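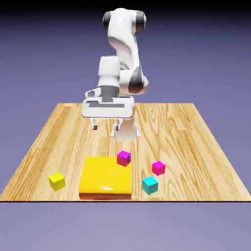

Senga Pollock wants to know why anybody would need permission to put a pipe in the ground, when she buried a garden hose last July and no one said a word.

Fair point, Senga. But your hose went from the tap to the tomatoes. A gas pipeline can run through farms, woods, creeks and the back end of somebody's horse field, and the gas inside it burns. So there are rules, and where there are rules there are forms.

Let's make up our minds about a pipe from Mowat to Celeck. It would be 26 miles long and 16 inches across, wide enough for a cat to walk through, although cats are not allowed.

First, the company draws a line on a map. Drawing the line is the easy part. Then it has to tell everyone who lives near the line, and this is when people who have never written a letter in their lives find out that they are very good at it.

Next comes the study. Scientists go out in rubber boots and look at the streams, the soil and the frogs. They write down what the digging might do to them. The report for a pipe like ours could be 3000 pages long. Grown-ups say they have read it. Ask them what page the frogs are on.

After that, there is a public meeting. Anyone can stand up and talk, usually for three minutes, which is a very short time if you are angry and a very long time if you are sitting behind someone who is. Kids can talk too. You don't have to be old enough to vote to have an opinion about a creek.

Then the people in charge decide. They can say yes, or no, or the one companies like to hear least after no, which is "yes, if." Yes, if you go around the swamp. Yes, if you put the horse field back the way you found it.

Jarosław Malinowski asks what happens if the neighbors still don't like the answer. They can ask for it to be looked at again, and after that they can go to court. Bring a book.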